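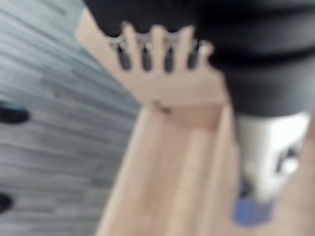 櫛形に切り込みの入った木の部材

クロンデヴェロ地区住民協議会 8月定例会 議事録

開会 午後7時
議長 ジードルーナス・トーム
書記 ルータ・ルコシェヴィチウス
配布資料 前回議事録、居住者駐車許可制度案(町提出)、イリッツ通り路上駐車調査の集計表、エルデム社からの回答書

1.前回議事録の承認
前回議事録のうち、歩道補修の項にある「北側」を「南側」に訂正のうえ承認した。訂正箇所は議長が町の窓口に連絡する。

2.居住者駐車許可制度案について
町交通課の担当者から、イリッツ通りとその周辺を対象とする居住者駐車許可制度案の説明があった。概要は次のとおり。
対象区域内の世帯数は1,929である。許可証は車両ごとに発行し、区域内に住所があることを条件とする。許可証のない車両は、平日の日中に限り30分まで駐車できる。夜間と休日は従来どおり制限しない。
制度の実施時期は町議会の議決後とし、現時点では未定。許可証の交付手数料についても、案では金額欄が空白になっている。担当者によれば、条例改正案の提出までに定めるとのことであった。

質疑
・駅に近い側の住民から、通勤者の車が朝から夕方まで通りに並び、自宅前に荷物を下ろす場所もないとの発言があった。制度には賛成だが、取締りが行われるのか確認したいとの質問に対し、担当者は、巡回は既存の人員で行い、当初は警告票の貼付を中心にすると答えた。
・通り沿いの商店主から、30分では理髪や歯科の客が間に合わないとの意見が出た。担当者は、店舗前の区画を別扱いにすることは技術的に可能だが、区画数が決まっていないと答えた。
・訪問介護の事業者の車両について質問があった。案には訪問者用の許可証の規定がない。担当者は持ち帰って検討するとした。
・許可区域のすぐ外側に車が移るだけではないかとの指摘があった。隣の区域に住む出席者からも同じ懸念が示された。担当者は、実施後に外側の通りでも調査を行う考えはあるが、予算は付いていないと説明した。
・手数料が決まらないまま賛否を問われても答えようがない、との意見が複数あった。

議長から、路上駐車の混雑は以前から協議会に寄せられている問題であり、制度の必要性自体は認めるが、現在の案のままでは支持を表明できないとの見解が示された。出席者から異論は出なかった。

3.ムーロ駐車場の夜間開放について
町有の立体駐車場ムーロは、現在エルデム社が運営を受託しており、夜間は閉鎖されている。前回の会議で、居住者向けに夜間開放を求める意見が出たため、書記が同社に照会した。回答書の要点は次のとおり。
夜間開放は契約上可能である。ただし、警備と照明の費用が追加で発生するため、町との契約変更が必要になる。下層階のみの開放であれば費用を抑えられる。利用者数の見込みが立たない段階では見積りを出せない。

出席者から、下層階だけでも早期に試行してほしいとの要望があった。一方、駐車場に隣接する集合住宅の住民からは、出庫時の警報音が夜も鳴るのは困るとの発言があり、音量の調整または夜間停止が可能かどうかを併せて確認することになった。
また、契約書の写しが公開されていない点について質問があり、交通課の担当者は、所管が財産管理課であるため後日文書で回答するとした。

4.署名の取扱い
イリッツ通りの駐車対策を求める署名が2,000筆を超えた。区域外の住所が含まれているため、町長への提出時に区域内と区域外を分けて示すべきかどうかを協議した。分けて示すことで一致した。仕分けは書記が行う。署名用紙の裏面に書かれた自由意見は、氏名を伏せて別紙にまとめる。

5.会場について
次回以降も同じ部屋を使用できることを確認した。椅子を引きずると階下に響くとの連絡が建物管理者からあったため、移動の際は持ち上げて運ぶこと。閉会後の消灯は最後に退室する者が行う。 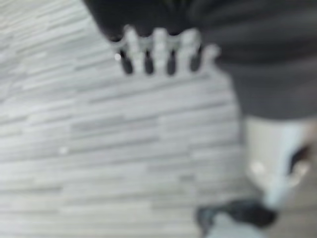
灰色の板目の床

6.決定事項
協議会として、次の5項目を文書で町に申し入れる。
(1)許可証の手数料を条例改正案の提出前に公表すること
(2)訪問介護など、業務で区域内を訪れる車両の扱いを案に明記すること
(3)店舗前の区画について、駐車時間の延長を検討すること
(4)実施後の調査を区域の外側でも行い、その予算を確保すること
(5)ムーロ駐車場下層階の夜間開放について、エルデム社との協議を始めること
申入書の文案は議長が作成し、書記が確認したうえで提出する。採決の結果、賛成多数で可決した。反対の出席者から、(3)は居住者の駐車場所を減らすおそれがあるとの理由を議事録に残すよう求めがあり、ここに記載する。

7.その他
・イリッツ通りの横断歩道の白線が薄くなっているとの報告があった。交通課の担当者が現地を確認する。
・ごみ収集車が駐車車両に阻まれて曲がれない交差点がある。場所を地図に記入し、申入書に添付する。
・町議会での審議日程が公表されたら、書記から登録者にメールで知らせる。メールを使わない人には掲示板で案内する。
・歩道補修の進み具合については資料が間に合わず、次回に持ち越した。

閉会 午後9時
議事録作成 ルータ・ルコシェヴィチウス
確認 ジードルーナス・トーム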